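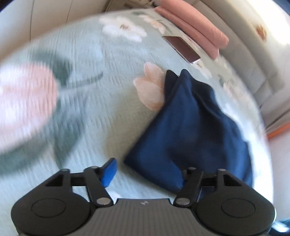

Will the Ballow sleeping bag liner fit inside a mummy bag? It fits any mummy bag with a full-length zip, and most of the half-zip ones too, though you may have to wriggle a bit to get your feet down to the end.

Ballow Silk-Blend Travel Liner
Item 3831
$62
Colors: slate, moss, rust

I sewed the first one of these for myself after a long, sticky week in hostels, and I've been fiddling with the pattern ever since. What you're buying now is the third version and I'm really happy with it (my sister has one of the second version and keeps hinting that she'd like to trade up!).

The fabric is a silk and cotton blend that I get from the Prurndale mill. Pure silk is lighter, sure, but I kept putting my toes through it. The blend weighs a little more and it puts up with me rolling over all night. It feels cool when you first climb in and then warms up pretty fast.

The foot end is cut wide. I sleep with my feet pointing out like a duck and I can't stand a liner that squeezes them together, so there's extra room down there and a double seam where the wear happens. Up top there's a pillow pocket that holds a small camp pillow or a rolled-up sweater. The side opening goes down to the hip and closes with 3 fabric ties, no hook-and-loop to snag your hair.

Sizes
Regular fits people up to six feet. Long adds eight inches, same price. If you're right on the line, go long.

Washing
Cold water, gentle cycle, mild soap. Hang it over a door and it's usually ready by morning. Please skip the dryer, it shrinks the ties and they end up looking like little curled noodles. The rust color can bleed the first time, so wash it by itself.

What people pair it with
The Doherty camp pillow (item 531) slides right into the pocket. If you sleep cold, the Flelon fleece throw folds in half lengthwise and goes inside the liner, and I've been comfortable in a drafty cabin in October with just those two and a hat.

Shipping and returns
I cut and sew in small batches, so moss sometimes runs out for a couple of weeks. Returns are fine within a month if it hasn't been slept in. Repairs to seams are free for as long as you own it, you just cover postage to me.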